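22nd February

Bread day! Up before the heating came on, which meant slippers and two sweaters and the big brown blanket over everything, and I went down to look at the starter like a kid checking a stocking. It had climbed right up the jar and pushed the lid a little crooked. I have never been so happy to see a mess. After last week's flat gray puddle I really thought I'd killed it, but Nour told me to feed it rye for a few days and leave it alone (the leaving alone was the hard part), and there it was, full of bubbles and smelling like green apples.

So I mixed straight away. I used the flour from Stefanou, the little mill shop past the bus station, the one with the bell that doesn't ring. It drinks water like nothing else I've tried. I kept adding a splash and a splash more and the dough just took it. By the third fold it had gone silky and I was talking to it out loud. 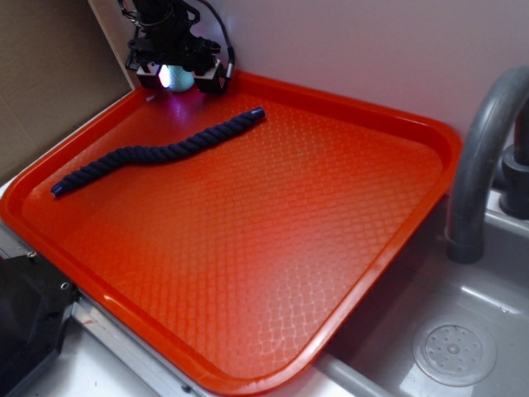
The recipe is Baiba's, or at least it started as Baiba's. Hers has caraway and a spoon of dark honey, and she lets it sit all night in a cold room with a cloth over the bowl. I don't have a cold room, I have a back step, and I don't trust the neighbor's cat. So mine went in the bottom of the fridge next to the leeks. I've also cut the salt down a little and doubled the caraway, because I love caraway and I'm the one eating it. She'll have an opinion about that when she comes over in the spring and I can't wait to hear it.

Things I want to remember about the dough this time, before I forget them:

Warm water, warmer than I think. The bowl was icy and it stole all the heat.

Stop folding when it starts to hold a shape. Last time I kept going for the fun of it and it went slack.

Flour the cloth with rice flour!! Regular flour glued the whole top of the loaf to the linen in September and I had to peel it off like a bandage.

While it rested I walked up to the library to return the bread book, which I'd renewed so many times that Ehsan at the desk just laughed when he saw me coming. He wanted to know if I'd made the seeded one on page 257. I have! Twice! It's the one with the soaked sunflower seeds and it is wonderful, chewy and nearly black on the bottom, and it keeps for days. He bakes too, though he's more of a flatbread person, and he wrote his mother's way of doing it on the back of a receipt for me. It has nigella seeds and yogurt, and you cook it on an upside-down pan. I've stuck it to the fridge with the lemon magnet so it can't get lost in my coat.

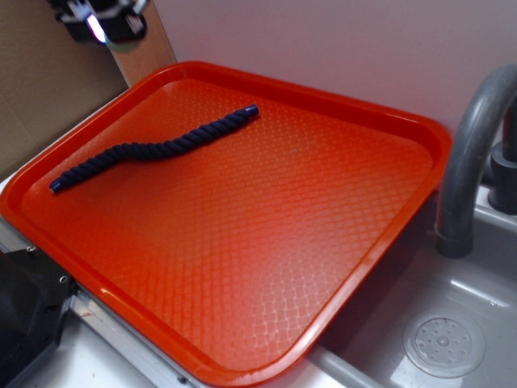 Walked home the long way, along the canal, in that thin bright sunshine we've had since the weekend. Snowdrops everywhere on the bank, and the first crocuses, purple ones, coming up through the leaves by the lock. The water was so still I could see the whole footbridge upside down in it. I stopped at Lurkel for coffee and got the window seat, a miracle, and sat there far too long making a list of breads I want to try this year. It's a silly list. It goes over the page. Braided egg bread, the flatbread, something with potato, a proper baguette (ha), those little soft milk rolls Yichen brought to the potluck that vanished before I'd even put down my coat. I did ask her how she gets them so fluffy and she said you cook a bit of the flour with milk first, into a paste, and stir that in once it's cool. I would never have thought of it. I'm trying those next.

Home, took the dough out, and it had puffed up beautifully, so I shaped it on the counter and heated the oven to 230. I always forget how long the heavy pot takes to get hot. I did the dishes, I swept, I wrote half a letter to my aunt, and I opened the oven door to look more often than I should have, which of course lets all the heat out.

Scored it with one long cut down the side. My hand wobbled near the end and it came out like a question mark. I rather like it.

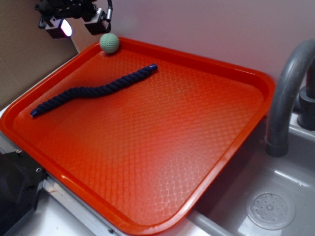 Farzad Hashemi
Home baker and keeper of the bread diary

Back again, with crumbs on the page. It rose! When I took the lid off, the cut had opened up into a big crackly ear and the whole kitchen smelled of caraway. I gave it a while longer with the lid off for color, then set it on the rack and put my head down close to listen. It sings as it cools, tiny ticks and pops, and I think that might be my favorite part of the whole business.

You're supposed to wait until it's completely cool. I did not. I cut the heel off while it was still warm and ate it standing up with cold butter and a bit of salt, and then I cut another slice, thicker, and had that with the end of the plum jam. The crumb's a bit tight at the bottom, so next time it gets a longer rest before the oven. But the flavor! Sour, but gently, and the crust goes off like a cracker when you bite it.

I cut the loaf in two and took half over to Nour, still wrapped in the tea towel, as thanks for the rye advice. She had soup on, lentil with a lot of lemon, and made me stay, so I ended up eating my own bread for a third time before dark. She thinks the caraway is too much. She's wrong, but she had seconds, so I'm not going to argue. We talked about doing a swap with a few people on the street, a loaf for a jar of something. She has more pickled turnips than any one person could get through and I'd bake every day of my life if there were enough mouths for it.
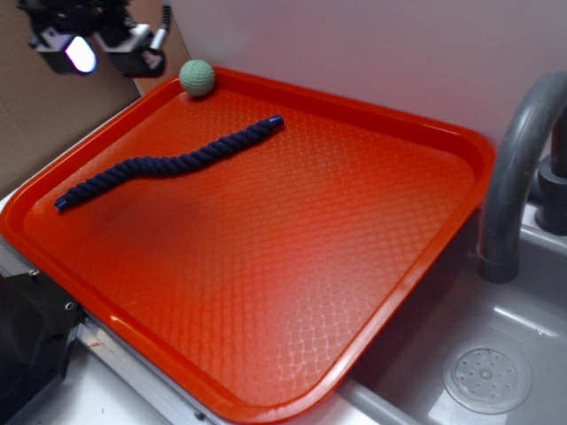 4 min read

Later, in bed. I fed the starter again before coming up, half rye and half white, and put a rubber band on the jar at the level of the top so I can see how far it gets by morning. I've moved it to the shelf over the radiator, where I hope it'll be happier than by the window.

Tomorrow: buy milk for Yichen's rolls, and yeast, the dried kind. Look for nigella seeds at the shop by the station. Find the small loaf pan, which I'm nearly sure I lent to Baiba. Finish the letter to my aunt and tell her about the ear on this loaf, she'll be so pleased. She taught me to knead on a kitchen chair when I was too short for the table, and I still do that push with the heel of my hand the way she showed me.

Toast for breakfast, from the cut end. I'm already looking forward to it.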